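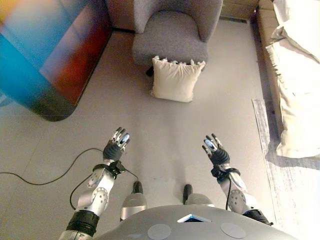 Wednesday, January 3, 2024
Posted by the Tosis household blog

The first job of the year is always the blankets. They come out in ones and twos from the autumn onwards, and by the time the visitors have gone home they are everywhere except where they should be.

I started with the grey one. It is soft, it has a white fringe, and it spends more time on the floor than on anybody's knees. We bought it in Tusholm in June, when it was far too warm to want one, and it has been in use nearly every evening since the clocks went back.

Folding a fringed blanket is slow if you want it to look right. I lay it flat on the floor first and push the creases out towards the edges with my fingers.
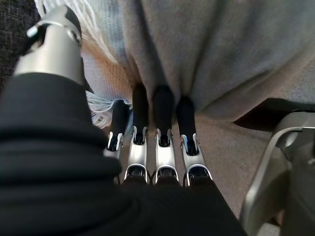 The fringe needs sorting before the first fold or it ends up trapped inside. I comb it straight by hand, then fold the long way, then in half and in half again. It still bunches a bit in the middle. A Mushi blanket I had years ago did the same.

There are eight to get through altogether, and they have to share one shelf with the spare pillows. Last year I rolled them, but they fell out whenever the cupboard was opened, so I am back to folding. The thick ones go at the bottom. The grey one stays on top, as it will be wanted again by tonight.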